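Ticket: Cell 2, reset check fails the written rule
Project: Akside
Opened by: Jawad Mengal
Assigned to: Nayeli Ibarra
Opened: Sep 24, 2022
Status: Open, waiting on rule owner

Problem as reported

The Pollard reset rule says the table must be "clear and clean" before each run, with only the listed items out. Two operators signed off on the same table and a third rejected it. I'd like to know which of them was wrong, and I don't think the rule can tell me.

Comment, Nayeli Ibarra

Went through the rule line by line against the cell. The item list passes if you are generous: blue card flat, long sides parallel to the back edge, striped shoe back on the left. The word "clean" is where it comes apart. There's a thin dark thread between the shoe and the card, a speck just past the card's right side, another below it, and gray smudges on the white top.
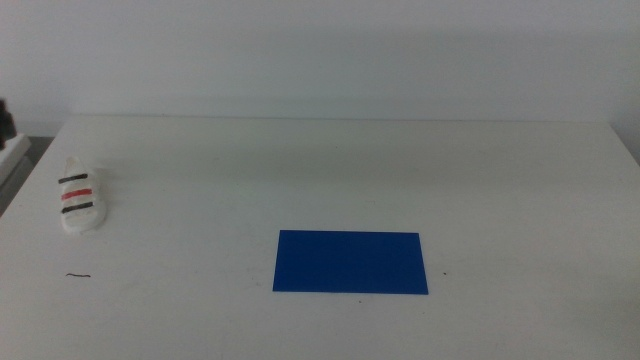

I would fail it. Kai-wen would pass it, and he has a point, as the rule never says how small a mark has to be before it stops counting. "Clean" was copied over from the Stirkton checklist, which was written for a different bench.

Comment, Kai-wen Chou

I'm not convinced a thread matters. We have a rule that asks for a spotless white table and no record of a run going wrong over a hair. If somebody has that record, attach it. Until then I see 100 percent inspection of something we never measured. And if we do keep the rule, the wipe-down needs to be a step with a name on it. At the moment it's an adjective.

Comment, Nayeli Ibarra

Fair, but a dark mark on a white top is cheap to remove and annoying to argue about later. Proposed wording:

1. Remove everything that is not on the item list, including threads and crumbs.
2. Wipe the top, then leave it alone for 60 seconds before placing items.
3. Place the card flat, long sides parallel to the back edge.
4. Check the wrist view before signing. The finger tip should be visible to the top of its arch, with nothing on the pad and the wall plain behind it.

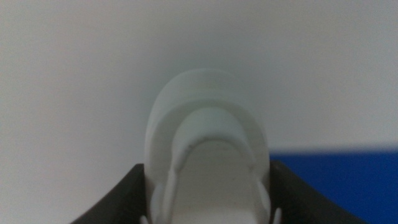
5. Initial the sheet. One set of initials, from the person who did the wipe.

Comment, Sherif Younis

Steps 1 to 3 are fine. Step 4 I doubt. The finger is soft in that view, so "nothing on the pad" means nothing big on the pad. A thread would get past me. Either add a look at the finger by eye or stop pretending the view covers it. The 60 seconds also looks like a number someone liked.

Comment, Nayeli Ibarra

It was. Taking it out. Adding a by-eye check to step 4. Sent to Tyra Amundsen, who owns the rule. The old wording stays in force until she answers, so expect more split sign-offs.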